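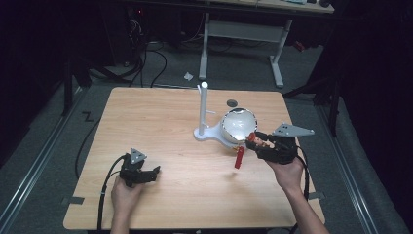 The Tuesday the right hand stopped listening

Caroline Obura had been up since five when we talked, and she'd already had the phone call I was calling about twice over. She runs the handheld gripper sessions at Dulero, and I'd heard from three different people that I should ask her about "the squeeze thing." So I did, and she groaned so loudly I had to move the phone.

"Okay, fine," she said. "It's my favorite bug now. It was not my favorite bug in April."

The setup, for anyone who hasn't done it: a person sits at a table with a gripper in each hand, does a job, and both grippers record where they are and how far open the jaws are. The job that month was small stuff. A red plastic piece, a couple of little toy figures, a white stand with a post and a peg. Pick up, bring over, do it again. Caroline says the table work is the restful part of her week. "You get a rhythm going. You stop thinking about your hands, and that's exactly when you should be watching the numbers, and I wasn't."

They had 852 takes when they trained the first version and loaded it onto the two-armed robot, the one they call Stirkum. The left arm was lovely. The right arm went up to the stand, started to close on a toy, and then just held its jaws at the same width and kept moving. It pushed the toy into the post. Then it pushed the post.

"It wasn't fast," she said. "People picture a robot going wild. It was slow and very confident, like somebody leaning on a door marked pull."

The force limit should have tripped and it didn't, so the stop that counted was Ekaette Anozie's hand on the red button. I asked how long that took. Caroline thought two seconds, then said it felt like a lunch break. The peg snapped off, the right wrist needed a new bracket, and everybody was fine. She brought up the limit herself, before I could get to it. Someone had raised it for a heavier job and it never went back down – "and by someone I mean me, it's my name in the log."

So that's two faults, and she is pretty strict about keeping them separate. The limit was a safety problem and they dealt with it the same afternoon: it now resets every time the arms power up, and you need a second person to sign in before you can change it. The jaws were a different story and took most of two weeks.

The first guess was the training. They ran it again from scratch and got the same stubborn right hand. Then they blamed the motor and swapped it, and nothing changed. (She wants it known that she voted for the motor. She bought the pastries after.) What finally did it was boring. Caroline sat down one evening and plotted the jaw width for every single take, left on top and right underneath, and scrolled.

"Left, wiggly line. Right, wiggly line. Wiggly, wiggly, wiggly, and then flat. Dead flat, for the whole pickup, while the position is still moving around happily. I got goosebumps!"

It was the cable. The right gripper's cable ran off the table and got a tug whenever the operator reached far enough toward the stand, and the plug had worked loose by a hair. Position came from a different source, so that kept going. The jaw reading dropped out, and the recorder, trying to be helpful, filled the gap with the last number it had. No error and no red light. 103 takes had it, and nearly all of them were at the moment that mattered most, with the jaws closing next to the stand.

I said that didn't sound like a lot out of 852. She'd obviously been told that before. The flat stretches were all in the same place, she said, so the robot wasn't seeing noise, it was seeing a lesson, and it learned it.

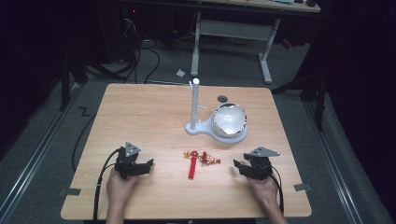 Joyce Nyamweya remembers it a little differently. She told me the operators had been complaining for days that the right side felt like it was catching on something, and that it went into the notes and sat there. She'd like the notes read every morning, out loud if necessary, and she thinks the plug got more attention than the complaints did.

When I took this back to Caroline she didn't argue. "Joyce is right. There were four comments. One of them just says 'cable again' with a sad face."

They've changed a few things. The recorder now writes a blank when it loses a reading, and a take with blanks in it goes to a separate folder until a person has looked. The plugs lock. Before each session you open and close both grippers all the way, with your arms stretched as far as the job will need, and watch both lines move on the screen. That last one was Joyce's idea and takes less time than finding your chair.

They threw out the 103, and then some older ones Caroline didn't trust, and trained again on 685. The right arm closed on the toy on the first try. She didn't cheer, she said, she just kept her own hand over the button for the rest of the day. I asked if she still does that.

"Ekaette does," she said. "I'm on the plots."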